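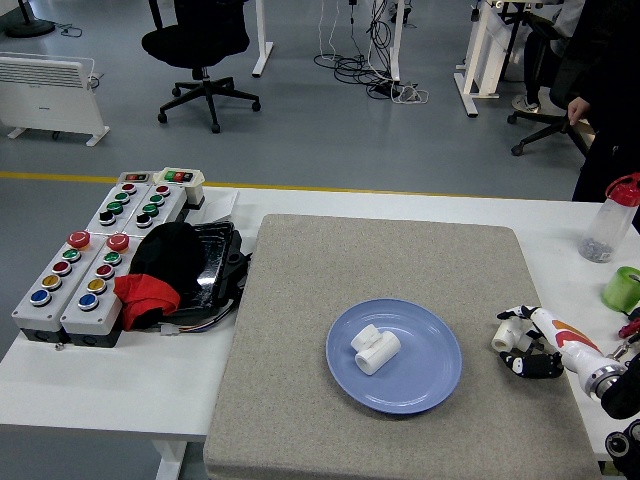 White tee fitting, won't seal, dry fit first or just glue it?

Posted by drundine_dad, 3rd November

Redoing the drain line under the utility sink. Bought a bag of white plastic fittings, tees and short couplings mostly. Problem is the pipe only goes maybe halfway into the tee before it gets tight. Coupling does the same thing. Is that normal or did I get the wrong size? Also I laid everything out on a felt mat so I don't lose parts, and now there's fuzz in the sockets. Does fuzz matter. Need the sink back by tonight if possible, wife is not thrilled.

3 replies

Komosby_Ken
Normal. The socket is tapered so it gets tight before the bottom. Glue softens the plastic and then it slides the rest of the way. If it drops all the way in dry with no resistance, that's when you have a problem.

Fuzz matters, yes. Wipe every socket with a clean rag before primer. I keep small fittings on a plate or a baking tray, stuff rolls off a bench and you find it in May.

Order I do it in:
Cut square, knock the burrs off inside and out
Dry fit the whole run, mark a line across each joint with a marker so you know how the tee is supposed to point
Take apart, wipe, primer, cement on both pieces
Push, quarter turn, line up your marks, hold for 15 seconds, longer if it's cold in there

Then leave it alone. Read the can for cure time, mine says 60 minutes before you handle it much but thats a different brand than yours probly. And measure from the marks on the pipe to the end BEFORE you glue, the dry fit is always longer than the glued one.

Győző Rácz
Check which way the tee goes. For a drain you want a sanitary tee, the side branch has a curve to it. A plain straight tee is for water supply. They look close in the bag. I did 40 joints on a rental on Belmonte with the wrong tees and had to cut out every one I could reach. Not fun.

Also check the printing on the side of the fitting matches the pipe. Same size, same type. Cement for one plastic does not always work on another.

plollov77
just use rubber couplings with the clamps, no glue, done in 15 minutes. been doing it for years no leaks

Komosby_Ken
Fine for a repair, wouldn't do a whole run like that. Get the shielded kind if you do.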